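Jirayu Ongart would like to see the evidence

Jirayu Ongart has taught computing at Flollthorpe for seven years, and he does not own a single poster about the jobs of the future. There was one in his classroom when he arrived. He took it down.

"It said that most of the children looking at it would work in careers that hadn't been invented yet," he says. "I asked where that came from. The company that printed the poster didn't know either."

We met in his teaching room after the last lesson, with 30 chairs still to be put up. Since November the school has been weighing up whether to make programming compulsory in every year, and a pamphlet from the governors had landed in his pigeonhole that morning. It used the word "fluent" four times.

"Fluent in what? We give them an hour a week. If you taught French for an hour a week and told the parents their daughter would come out fluent, they'd laugh at you. Put a laptop in front of her and they believe it."

He is not against the subject. He writes his own exercises, runs a lunchtime club and marks code by hand, in pencil, on printed sheets. What he objects to is the sales talk, and schools do get plenty of it. Last year Flollthorpe tried a package called Elex, which sets puzzles and awards badges. By the end of the spring term his pupils had collected 1,683 badges between them.

"The head was thrilled. So I wrote a short test, on paper, no hints. Read this loop and tell me what it prints. More than half of them couldn't. They'd got very good at Elex – they knew which block the puzzle wanted from the shape of the gap."

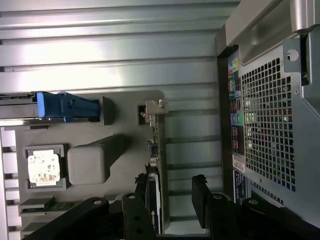 What he would do instead

His own scheme, which he calls Danlow after the street he grew up on, is plain to the point of dullness. Pupils read short programs before they write any. They predict, run, and explain why they were wrong. Nothing lights up.

I suggested that some of them must be bored.

"Some are. Some are bored in history. I don't think we owe them fireworks."

Does it work any better? He pulls a face. He has one year of results, from his own classes, marked by himself. "You shouldn't trust that. I don't, much. Ask me when somebody else has marked them."

A rival product, Thongdee, has since offered the school a free trial. Ongart has asked the firm for its dropout figures and is waiting for a reply. He has also asked what happens to the price in the second year.

As for compulsory lessons, he would vote for them if the school hired another teacher first. At present the plan is for the maths department to "absorb" the extra hours – a word he repeats slowly, looking at the timetable on the wall.

"I've met the maths department," he says. "They're full."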